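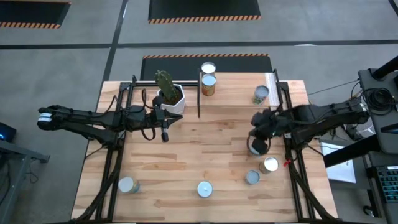
Recording demonstrations on the two-arm table: frequently asked questions

Last updated 29/10/2024

Who can record on the Birkell table?
Anyone who has completed the Rornport site induction and the 15-minute practice block. The practice block is not saved.

What is the difference between hand guiding and remote control?
In hand guiding, the operator holds the arm and moves it through the task. In remote control, the operator moves a leader arm and the table arm follows. Can tasks are recorded by remote control only. Hands near the grippers show up in the wrist views and make the episode unusable.

What counts as one episode?
One instruction, one attempt, from rest pose to rest pose. Chaining two instructions in one recording is not supported by the Eler recorder. Stop, save, and start again.

Do the cans have to start in the same place?
No. Change the layout every 3 episodes. Mix tall and short cans, and leave at least one gripper width between a target can and its neighbor unless the instruction is for close placement.

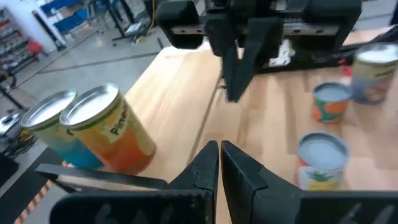
Wrist view, fingers nearly closed, with tall and short cans on the table.

Which view should I watch while operating?
Use the overhead view for the approach and the wrist view for the last part of the grasp. The wrist view shows finger alignment well but hides whatever is behind the opposite gripper.

I missed the grasp. Should I delete the episode?
Not if you recovered. Reopen the fingers, back off, try once more, and tag the episode "retry". Delete it only if a can left the table or the arms touched.

Why does the follower arm lag?
Some 53 milliseconds of delay is normal. If it is visibly worse, end the session and restart the Quintanilla bridge before recording again. Do not compensate by moving faster.

How many episodes are in the can set?
2,091 accepted. Rejected episodes are kept separately and are not included in training.

Can I relabel an episode after saving?
Yes, until the nightly export. After that, send the episode number and the corrected instruction to the data desk. Batch relabeling will be available in November.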